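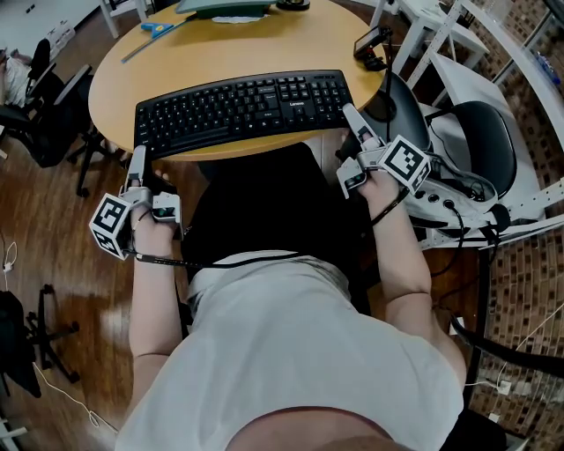 Pominley hand-held gripper kit: README and user notes

Last edited May 30, 2023 by Kanyarat Boonyarit

Hello! If you've landed in this folder you probably want the keyboard recordings, or you're thinking of buying the kit yourself and someone pointed you at my notes. Both are fine. I've had the Pominley kit on loan from Dustevov since February, and what follows is half data card and half review, because I kept writing the same things in two files and got fed up.

What's in the kit

Two hand-held grippers (a left and a right), two marker cubes that screw on to them, the cables, a wrist strap for each side, a top camera with a head mount, and a small side camera on a stand. You also get the recording software on a USB stick. It wants a fairly ordinary computer, although my old laptop dropped images when both cameras were running, so I moved to the desktop under the window and haven't had trouble since.

The idea is simple enough. You hold a gripper in each hand, do the job you want a robot to learn, and the software works out where each gripper is from the black-and-white patterns on the cubes. No arm needed while you record. For a small group like ours that was the whole attraction.

What's in this folder

170 recordings, all of them at a desk or table with a computer keyboard. The tasks are:

slide - move the keyboard towards you or away from you
turn - rotate it on the table with both grippers
square up - bring it back in line with the table edge
press - push a named key with one closed gripper
lift - pick the keyboard up at both ends and set it down again

Each recording has its own folder with the video from the top camera, the side video if there is one, a file of gripper positions, a file saying how far open the jaws were, and a short text note typed by whoever was holding the grippers. Please read the notes. Chalerm writes lovely long ones and mine mostly say "fine" or "dropped it", but the dropped ones are marked and you may want to leave them out.

Side video exists for 73 of the recordings. I hadn't set up the second stand before that and then Sombat borrowed the cable, so there's a gap in the middle as well. The file called sides.txt tells you which ones have it.

Who recorded it

Me, Chalerm Boonchu, Sombat Thaweesak and Thanakorn Yensuk. All 4 of us are right-handed, so if your work depends on the left hand doing the clever bit you'll want to add your own. Everyone agreed to their hands and whatever else ends up in view being shared with other kit users. Please don't try to work out who is who from the videos - the folder names use letters on purpose.

Setting up, the way I do it

1. Plug both grippers in before you open the software. If you do it the other way round the right one shows up as "left (2)" and you have to start again.
2. Screw the cubes down until they stop. A cube with any wobble in it gives you positions that shiver, and you can't fix that later.
3. Run the cable from the left gripper across your lap. The manual has it going behind the chair, but I found it tugged every time I reached forward.
4. Do the strap up snugly, then open and close the jaws fully, three times each side. The software uses this to learn the range.
5. Hold both cubes where the top camera can see them and wait for the two green ticks.
6. Press the foot switch, do the task, press it again.

I forget step 4 more than I'd like. If the jaw numbers in one of my recordings look silly, that'll be it. They're listed in redo.txt and I am slowly working through them.

What I like

The grippers are comfortable! I was expecting sore thumbs and never got them. You stop thinking about your fingers quite quickly and start thinking in jaws, and once that happens you can get through a task, reset and go again without much fuss. Training new people has been easy too. Thanakorn was making decent recordings the same afternoon he first picked them up, and he hates gadgets.

The cubes are a good choice as well. They're plain, they wipe clean, and if one gets scratched you can print new faces from the PDF on the stick. I did this once with ordinary sticky paper and couldn't see any difference in the results.

What I don't

Cables. So many cables. Dustevov say a wireless pair is on the way under the name Vuramura, and I'd wait for that if you do anything that involves walking about. At a table you can live with it.

Tracking goes when you turn a wrist too far over, as the top camera loses the cube. The software fills in short gaps by itself and I wish it would say so more loudly. I've switched the filling off for this set, so gaps are left as gaps.

Shiny things on the table can confuse it too. Samran Noiphan at Lehtinen, who uses the same kit for packing work, told me to turn off the lamp straight over the table, and it did help.

And the jaws are smooth. Fine for a keyboard, poor for anything thin or slippery. I'd have liked a rubber pair in the box.

Using the data

Free for teaching and research, and tell me if you publish something so I can be pleased about it. For commercial use ask Dustevov first, as their loan terms cover whatever gets made with the kit.

Still to do

Sombat wants to get us to 300 recordings, with a mouse added to the tasks. The redo list comes first. If you find a broken file, send me the folder name and what you were opening it with, and I'll put up a new copy.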